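Home | Features | Workshop | Reviews | Back Issues | Subscribe

The cheap seats
Three grippers, two cameras and one very patient foam puzzle
May 3, 2018

There is a category of robot arm that arrives in a box with a bag of screws and a cheerful suggestion that you'll be up and running by dinner. Dinner on which day is left to the reader. We wanted to find out how much the gripper on the end of such an arm matters, and whether spending more on it buys you anything besides a nicer box.
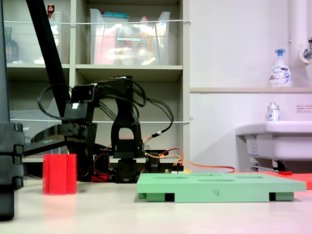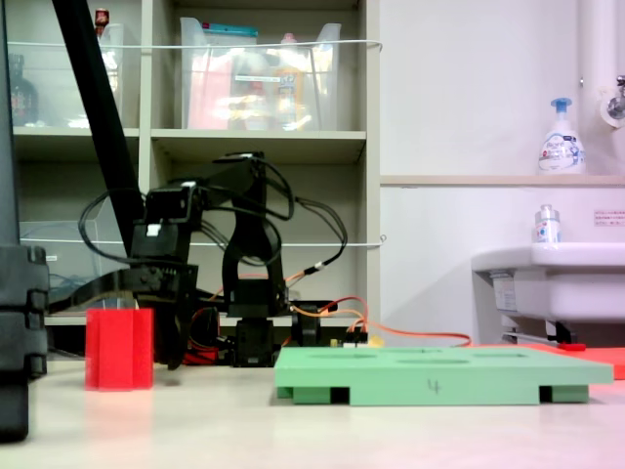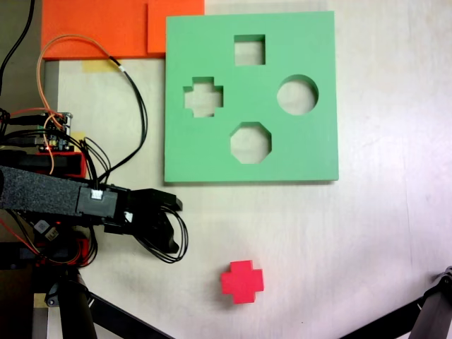 Servo arm, black gripper, red block, green board.

The job was a toddler's job: pick up a block, carry it to the board, put it in the hole. A two-year-old will do this while eating a biscuit. Our arm, given no biscuit, was allowed 200 attempts with each gripper.

First up was the Rorstead, a plain two-finger affair that closes like a bulldog clip and has the same bedside manner. It grabs hard and lets go suddenly. On blocks with straight sides it was dependable, and on anything it met at an angle it behaved like someone fishing car keys out from under a couch. It weighs 149 grams, and you notice every one of them when the arm is at full stretch and the shoulder servo begins to complain.

The Pronska has curved fingers and a gentler motor. It will nudge a crooked block into line as it closes, a lovely thing to watch, and then it will occasionally keep nudging until the block has left the neighbourhood. The instructions run to 27 pages, most of them about cable routing. We skipped those, spent an afternoon with the wiring wrapped around the elbow, then went back and read them with our tea.

Kiều's entry is the lightest and the dearest. Its soft fingertips grip foam and plastic equally well, and its colour, a sort of hospital beige, goes with nothing. We'd have picked it outright if the fingertips didn't need replacing so often. Ours were looking sorry for themselves before the end of the run.

Cameras made a bigger difference than we'd budgeted for. From the side you can judge how high the fingers are and very little else. From overhead you can line up a cross with a cross-shaped hole, and then drive the whole lot into the table with great confidence. Use both views if you can stand the extra cables.

The controller throughout was a Suvora, chosen for being in the cupboard. Its menu looks to have been designed in 1940 by somebody who disliked menus, but it never dropped a connection, and we've become fond of it.

For a first arm, buy the Pronska and route the cables properly. The Kiều can wait until September, when the tougher fingertips are due.

More in Workshop
Servo horns: a short and bitter guide
Which crimping tool, and why you already own the wrong one
Second-hand steppers on test
Letters: more on the solder fume debate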